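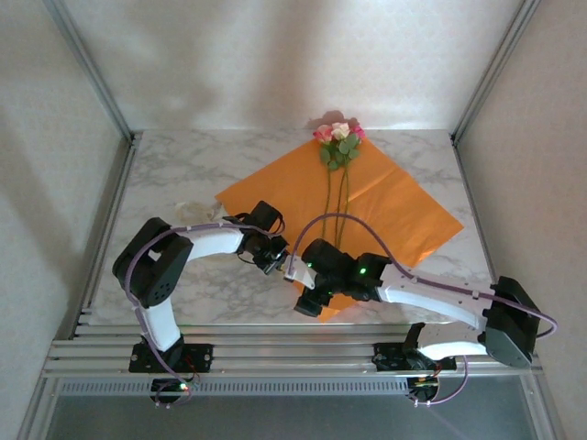 Left arm goes soft in the middle of the bouquet wrapping, gripper opens alone

Forum: Two-arm tabletop builds > Faults and safety
Started 2019-10-12

zirkness_bench wrote:
Hello all. First I excuse my English, I try to be exact.

My two arms do a flower wrapping task. The bouquet lies on a square of orange paper, turned like a diamond, and both grippers come down over the lower part of the paper, under the flowers. Until that point everything is good. Then, when the two grippers work close to each other, the left arm loses its force for a moment and the gripper opens without command. After that it wakes up and jumps back to the last position. Yesterday it jumped against the right gripper and one finger has now a crack.

The controller log says only "error 2422, bus timeout, left". It came 9 times since August. The control software is Likeck, standard settings. I changed the left gripper servo already, no difference.

What should I measure first?

honkanen_parts wrote:
Error 2422 is almost always the cable. I see your purple cables hang in loops from the gripper down to the base. When the arm stretches out, the loop pulls on the plug at the shoulder. Fix the cable on the link with a strap and try again.

Esa wrote:
I don't agree with Honkanen. A bad plug would give the error in other positions also. It comes when both arms are stretched far and both grippers press, so this is when the current is highest. I would put a meter on the supply and look if the voltage falls. Do you use one supply for both arms?

zirkness_bench wrote:
Yes, one supply for both. The LEDs on the right gripper and on the board by the left base stay green also during the fault, so I thought the power is good.

Esa wrote:
The LED needs very little. It can stay green when the servo has already restarted.

honkanen_parts wrote:
Fine, measure it. But strap the cable too, it costs nothing.

tabletop_mod wrote:
Please think also about the jump. The cause of the timeout is one thing, but an arm which returns to its old position at full speed is a danger for fingers. In Likeck you can set "hold after fault", then it waits until you confirm. And keep your hands out of the box while the power is on, also when the arm looks dead.

zirkness_bench wrote:
I did not know this setting, thank you. It is on now. I must admit that I have reached in two times to save the paper.

Result of measuring: supply falls from 12 V to under 9 V when both grippers close on the fold. Then I gave the left arm its own supply and made 5 runs. No error.

honkanen_parts wrote:
Five runs is not many for a fault that came 9 times in all these weeks. I would not close the thread.

zirkness_bench wrote:
You are right, I leave it open. The cable gets a strap tonight, and I wait for the new finger before I run with paper again.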